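Course handout 6
Household and bench chores: what can be automated today
October 3, 2019

6.1 Scope

The previous handout dealt with rigid parts in known positions. Most chores are not like that. A person tidying a desk handles cloth, paper, cord and plastic within the same minute and changes grip without planning to. Handout 6 covers one small class of such work: putting a loose item into a soft container and closing it. Read it together with the Trurgate lab sheet, which gives the trial procedure and the scoring form.

6.2 Breaking down the chore

Filling a pencil pouch is a convenient test case. The steps are:

Locate the pouch and the item.
Decide whether the mouth is open far enough.
Grasp the item.
Carry it over the mouth and release it.
Confirm that it is inside.
Close the zipper.

Steps 1 and 3 are handled well by current systems when the item is small, stiff and lying flat. Step 2 is harder. The opening of a fabric pouch has no fixed shape, and its rim may sag between one attempt and the next. A planner that stores the pouch as a box will aim at a rim that has moved.

Step 5 is often skipped in published demonstrations. An item caught on the rim can look correct from one viewpoint and fall out when the pouch is lifted. Score it separately.

Step 6 is a different task from the other five. The pull is small, the track bends with the cloth, and one end of the pouch must be held while the other is drawn. Most single-arm setups need a clamp or a weighted base for this, and a clamp is not something found in a kitchen drawer.

6.3 Results from the Perar trials

The Perar series ran in February with one arm and one fixed camera. The chore was scored through step 5 only.

Attempts: 835
Item grasped: 781
Item released and confirmed inside: 543

The grasp rate is 93.5 percent and the completion rate is 65.0 percent. The difference between the two is the figure to remember. Of the 781 grasped items, 238 did not end up confirmed inside. The log assigns these to 2 causes, contact with the rim and early release, but does not separate them reliably. Do not quote a split.

6.4 Comparison with the shop floor

Nollden packs small parts into fabric kit bags on a line that holds each bag open on a metal frame. The frame removes step 2 entirely and makes step 4 a fixed move. This is sound engineering, but it says little about the home, where the bag arrives in whatever state it was left. When reading a claim that a machine "can pack a bag," check first what holds the bag.

6.5 Exercise

Use the Sequeira planner with its default gripper model. For the layout at the end of this handout, with the eraser as the item and the pouch as the container, write out:

a release point above the opening, with your tolerance;
an approach that keeps clear of the strap;
a test for step 5 that uses no second camera.

Assume the pouch is not fastened to the table. Hand in one page. 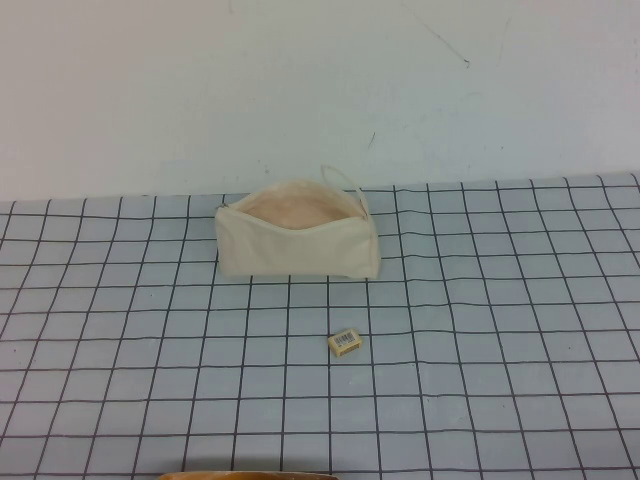
Comment from Sequeira: the default gripper model leaves out finger thickness, so tolerances worked out with it will come out too generous. Add the finger width on both sides before choosing a release point, or the plan will pass in simulation and touch the rim on the bench.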